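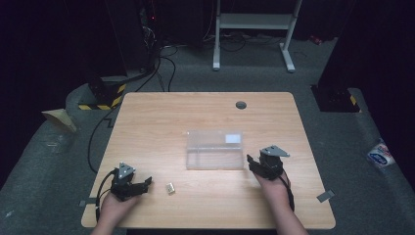 Figure 4.1 A clear rectangular box and a small block on a wooden worktop.

Chapter 4
Rigid Transparent Boxes

4.1 Scope of the chapter

Chapter 3 dealt with cartons and sleeves made from board. This chapter covers small rigid boxes moulded from clear plastic, of the kind used to hold samples, fixings, spare parts and retail goods. It sets out how such boxes are named and measured, how they are laid out on a bench for packing, and how labels are placed on them. Closures are left to Chapter 5.

Clear boxes differ from board cartons in two respects that matter to the packer. The contents can be checked without opening the box, and the surface beneath or behind the box can be seen through its walls. The second property is often overlooked. In Figure 4.1 the grain of the table shows through the plastic, and on a pale worktop of this sort the edges of a box may be harder to pick out than its label. Packing rooms that handle many clear boxes therefore often fit a plain dark mat.

4.2 Terms

The long axis is the line through the centre of the box parallel to its longest edges. A box is said to be lying when the long axis is parallel to the worktop, and standing when it is at right angles to it. The box in Figure 4.1 is lying, with the long axis running from left to right.

The label field is the area of wall set aside for a label. A corner label leaves most of the wall clear for inspection. A band label passes round the box and hides part of the contents.

The infill is whatever is placed in the box with the goods to stop them moving. A small, dense item in a long box needs infill on at least two sides.

4.3 The worktop

The worked examples use a bench 700 mm deep. Boxes are kept clear of cable openings such as the round grommet hole in Figure 4.1, into which small parts can fall. Loose items are set down flat and to one side of the box, never on top of it.

Two box ranges are used for the calculations. The Naltent range has straight walls and the Rendis range has tapered walls. The largest box in either range is 176 mm long, measured on the outside. Inside lengths are found by subtracting twice the wall thickness, as shown in Section 4.4.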